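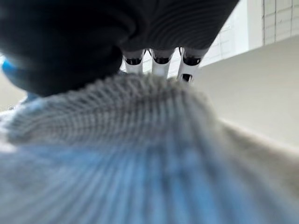
Work and Automation, Unit 6: Handling of knitted goods
Nhyira Darko, 2022-03-02

6.1 Why knitwear came late

Rigid parts were automated first. A carton keeps its shape when gripped, and its position can be computed from one measurement. A knitted garment does neither. It stretches under its own weight, folds differently each time it is put down, and hides its own edges. Grasp planning therefore has to be repeated for every item, often more than once.

Fingered hands are one approach. The fingers close on a raised fold and the hand lifts. Typical faults are a grasp that takes two layers, a snagged loop, and a slip during the lift. Suction works poorly on open knits, as air passes through the fabric.

6.2 Case: Holham returns room

Holham sorts returned knitwear for resale. Before the change, 18 sorters picked, inspected, folded and bagged by hand. The Pludex cell took over picking and laying out. Inspection and folding stayed manual.

Output target per shift: 700 garments
Exceptions sent to a person: up to 200 per shift

Exceptions are mostly heavy cable knits, items with loose trims, and tangled pairs. The average item reaching a sorter is now harder than before, while the hourly target was set using the old mix. Valentin Vasiliu, shift lead, raised this in November and the target was revised for the exception bench only.

6.3 Effects on the job

Reaching and lifting decreased. Standing time at one station increased. Sorters used to judge wool quality while picking – the same motion served both purposes – and that check now needs a separate step. Two sorters were retrained as cell attendants. Their duties are clearing faults, changing finger covers and logging misgrasps. The pay grade for attendants was not settled until after the cell was in use.

Terms: deformable object, misgrasp, exception rate, residual task.

6.4 Reading and exercise

Read Lindley, chapter 3, pages 1 to 21. Draw up a task list for one manual job you know. Mark each task as moved, kept, or created by automation, and state who would carry the created ones.

Contact: Philomena Horgan, course office | © 2022 | Back to top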